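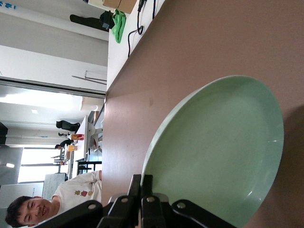
A green frying pan on the table.

Delwyn Merrick was six when her parents took over the Tesley, a two-storey guest house on the lake road that had been letting rooms to summer visitors for decades before they signed the papers. She is the last member of the family to have worked there, and she has spent much of her retirement sorting out its records.

"People assume it was grand because of the verandah," she said when we met at her kitchen table. "The verandah was the grand part. Behind it you had narrow bedrooms and one bathroom to a floor, and you booked your bath on a slate."

Guests came up by train and were met at the siding with a cart, later a truck. Most stayed a fortnight. August was the full month, and families who wanted the corner rooms wrote in the winter before. Merrick still has the letters, tied up by year, along with the room ledgers her mother kept in pencil.

The ledgers show who came. There were schoolteachers, bank clerks, a piano tuner who took the same back bedroom every year and paid part of his bill in work. "He did our piano and then he did the church's," Merrick said. "Mum put it in the book as cash."

Meals were included, with dinner at noon and a cold supper at 5. Her mother cooked and her aunt baked. Merrick and her brother carried plates from the age they could be trusted with them. Lake trout was served twice a week, and Merrick says she did not eat fish again for years after she left home.

The Tesley had one serious rival, the Frei House, across the bay. It had electric light first and a proper dance floor, and it advertised in the city papers. Relations were civil. "If we were full we sent people over by boat, and they did the same for us," she said. "Dad said their beds were worse. I never slept in one, so I couldn't tell you."

The highway changed the trade. Once families could drive up for a weekend, fewer wanted a room for two weeks, and those with a bit of money bought lots and built cottages of their own. A motel opened near the bridge with parking at every door. The Frei House closed first and was pulled down the following spring. The Tesley carried on with half its rooms shut — the upper floor was never heated — and mostly housed road crews and hunters.

Merrick ran it herself for the last stretch. She sold in 2000 to a couple who turned it into a private house and took off the verandah, which had rotted at the posts.

"I was asked if I minded," she said. "I'd painted that verandah every second year. I didn't mind at all."

The siding is gone too, though the line of it can be followed through the alders behind the boat launch. The stone steps down to the water are still in place, and so is the iron ring where the Frei House boat tied up.

Merrick is now copying out the ledgers with help from Leonie Kuster, whose grandparents were regular guests. They have finished 2 of the books and are partway into the next. Kuster reads the entries aloud and Merrick types. The handwriting slows them down, as do the stories.

"She'll read me a name and I'll have to stop and tell her about the hat, or the dog," Merrick said. "We did one page yesterday."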